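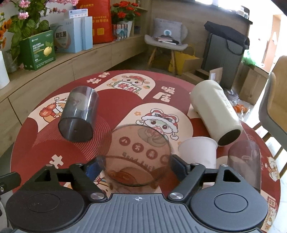 Clear brownish cup, festive table.

1/ Some thoughts on the Harbor deck in Omance, after ten games with the new Andent cards. I play mostly with three people, so for two players please read this with care.

2/ Before Andent I never kept Slow Tide in my first hand. It costs four and you must wait a full round before you draw. Too late against any fast deck.

3/ Now we have Lamp Keeper. If you discard her while Slow Tide is waiting, you draw at once. So I keep both, and I throw away almost everything else.

4/ Mitra Kermani plays two copies of Old Rope here. I tried it and I don't like it - you are safe, but you never reach 60 points before the Forest player does.

5/ One rule question that I had wrong: Lamp Keeper must go from your hand, not from the table. Elango Chacko showed me the line in the rule book. Sorry to the people I beat with this :)

6/ Against Forest I take out one Slow Tide and put in Salt Wind. Against Mountain I change nothing.

7/ I will post the full list when I decide on the last card. Now it is Broken Oar, but I drew it yesterday in the final round and it did nothing.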